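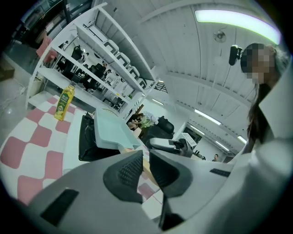 # Checkered mat under a work area keeps bunching up - tape, pad or give up?

**Ashley Gosling**

Hi all, hoping somebody has been through this. I share a big open workroom with a bunch of other people (desks and office chairs on one side, our hands-on corner on the other) and we put down a pink and white checkered mat on the concrete because the floor was just so grim to look at. I love it! It makes the whole corner feel friendlier, and with the flowers next to it people wander over to say hi, which never used to happen.

The trouble is that it creeps. Every few days there's a ripple in it, usually near the white shelving, and then I have to get down on my knees and shove it all flat again. On Friday I caught my toe on one and nearly took a tray down with me. I've tried the following:

- double-sided carpet tape (the thin kind) - held for 3 days
- putting heavier stuff on the corners - fine until somebody needs the heavier stuff
- a rubber pad from Zollonico, which was too small and made a bump of its own

There's equipment sitting right on the mat, so taking the whole thing up is a half-day job, and I'd like to do it once. The concrete is a bit dusty and I'm not allowed to glue anything to it. Also, second thing, is there a tidy way to deal with a thin white cable that runs over bare floor? I keep looking at it and thinking somebody is going to go flying.

Posted Sun 11 October

---

**Nicanor Cuautle**

Okay, I've laid a lot of cheap vinyl and foam mats over concrete (we ran a market stall in a warehouse in June and the floor was awful), so here goes. The tape let go because of the dust. It sticks to the dust, the dust doesn't stick to anything, and off it goes. Vacuum first, then go over it with a damp cloth, then leave it overnight. I mean it about overnight, concrete holds water longer than you'd think.

Then get a full-size grip pad, the open waffle kind, and cut it 2 inches smaller than the mat all the way around so the edges lie down flat. I've used the Flirkelau one and it's fine, nothing fancy. Buy one size up and trim it with kitchen scissors. Piecing small ones together is how you got that bump.

Before you do any of it, look at what's on the mat. If you've got a machine standing on it, that pins one spot, and then everybody's feet push the slack toward it and you get waves all around the thing. I'd honestly cut the mat to go around the machine and let it stand on the concrete. Check first that whoever looks after the machine is happy with you moving it, and get a second pair of hands. Same for the shelves - run the mat up to them and stop.

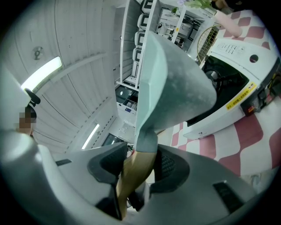

*Checkered floor covering around the white machine, shelving behind.*

For the cable, a low rubber cable cover, the kind with a slit underneath that you press the cable into. Get one wider than you think you need so it doesn't roll. Or run it along the wall if it'll reach.

---

**colombo_dan**

just get interlocking tiles. we did ours in 6 hours with a lunch break and never thought about it again

---

**Marge at Nasent**

I'm with Nicanor on the pad, but I wouldn't cut the mat until you've lived with the pad for a couple of weeks. Ours settled down by itself once the grip was there and I was so glad I hadn't taken a knife to it. If it came rolled up, try rolling it the opposite way and leaving it like that for a day - that took most of the curl out of ours.

And please move anything with liquid in it off the floor before you start pulling! I kicked over a full bottle doing mine and spent the afternoon mopping instead of measuring. If you do end up with ripples again, start from the middle and push out with a broom, it's much kinder on the knees.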